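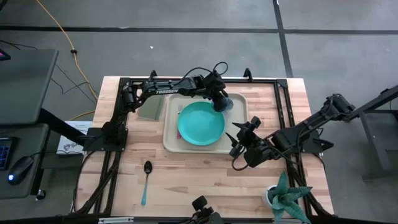 We have entered the tray era. I held out for years on the grounds that trays are for hotels and people with the flu, and then in September I bought one from Esholm for 15 dollars and now I can't be reasoned with.

It's beige. I want to be upfront about that. The website had a name for the color that made it sound like a beach, but it's beige, with rounded corners and a raised rim so the fork can't leave. I put a turquoise plate on it and a see-through bluish cup and a fork with a magenta handle, and suddenly lunch looks like it belongs to a person with a plan.

The magenta fork came from a set of mixed handles, Brelell, bought when I believed everyone in the house would pick a color and stick with it. Everyone picked magenta. We own plenty of other forks, which are used for cake and for getting toast out of places it shouldn't be.

My position on trays used to be that they add a step. You carry the plate, fine. With a tray you load the tray, carry the tray, unload the tray, and then you have a tray. I still think this is correct. What I hadn't counted on is how much of my day was going into second trips. I'd sit down with a plate and no fork. I'd go back for the fork and remember the cup. By the time I had everything the soup had a skin on it and I'd read half the mail standing up.

The unloading is where the household splits. I say cup first, since it's the thing most likely to go over, then fork, then plate. The opposing view is that you set the whole tray by the sink and walk off, and that a tray by the sink counts as dishes done. We've been over this. There was a period when I left the tray exactly where it had been abandoned, as a protest, and it stayed there for 7 days, and I was the one who cracked.

Washing the tray itself is its own complaint. It doesn't fit in our dishwasher unless you take out the top rack, so it gets a wipe with the green cloth and goes upright beside the bread box, where it slides down a little every time somebody shuts the fridge.

I did look at getting a second one. Plokier makes a tray with a fold-out stand, which I understand is a table. I closed the tab, opened it again after dinner, and it's been in my cart since. They only have it in beige.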